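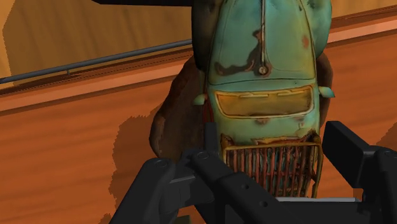 Wrist camera or fixed camera for comparing two grippers in simulation?

Posted by Khurram Ghumman in Simulation and Grasping

I have a Franka arm in a bedroom setup, standing next to a dresser. The target is a small toy car with a rounded roof. The other things on the dresser are an alarm clock, a brown bowl and a tissue box. I am comparing the standard two-finger hand with a wider set of fingers we drew up at Carndale, and I have 900 trials logged for each.

My problem is the scoring. From the wrist camera the black fingers cover the lower part of the grille and a good bit of the table, so I can't tell where the fingertips are in relation to the body. The roof and windshield are clear. From the fixed camera I can see the whole arm and the dresser top, but the car is small and the gap between fingers and roof is hard to judge.

Two questions. Which view should I use to decide if a grasp counts? And do I need to run everything again if I move the wrist camera between the two grippers? The wide fingers need it mounted higher or they fill half the picture.

Stellan Torvik

Neither one. You are in a simulator, so read the contact forces and the object pose and score from those. Ours counts a grasp when both fingers report contact and the car has gone up 47 mm and stayed there for one second. Then use the cameras to look at the failures.

On the camera mount, yes, run it again if a policy is using the images. If your grasp poses come straight from the object pose and the camera is only recording, the mount makes no difference to the result and you can keep your 900.

Also check the collision shape on the car. Ours came in as one convex hull, so the space between the fenders and the cabin was filled in. The wide fingers looked better than they should have because they were closing on a surface that wasn't in the mesh. After we split the hull the wide set lost most of its lead. I would do this before anything else.
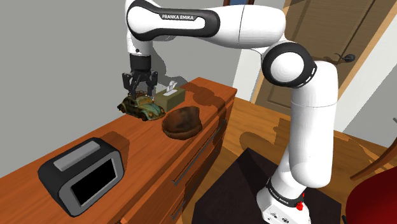
Lenka Slanina

I agree with Stellan on scoring, but I would keep the fixed view for one job, which is checking the approach. Start with the fingers just above the roof and save a picture from the fixed camera at that point for every trial. We did 1,963 of these at Bristhorpe and sorted them by approach angle. The bad ones were easy to pick out.

Things to hold constant between the two grippers:

Height of the fingertips above the roof at the start, measured from the fingertips and not from the flange. Longer fingers will throw this off if you reuse the same joint angles.

Closing speed and force limit.

Friction on the pads. Check this in both files. One of ours was left at the default for a week.

Position of the tissue box. It sits close to the car and a wide finger can touch it on the way down. I log that as its own kind of failure.

If you can only afford one camera for the policy, use the wrist one and accept that the fingers block part of it. With both, we trained on 800 demonstrations and the fixed view helped mainly with reaching.

Filippos Ververidis

had the same thing with the Bokeck fingers, just moved the camera up and it was fine. didn't rerun

Khurram Ghumman

Thanks. It was a single hull here too. I split it Wednesday and am running both sets again, scored on contact and lift height. The images are only recorded for now, so I'll leave the wrist camera at the higher mount for both.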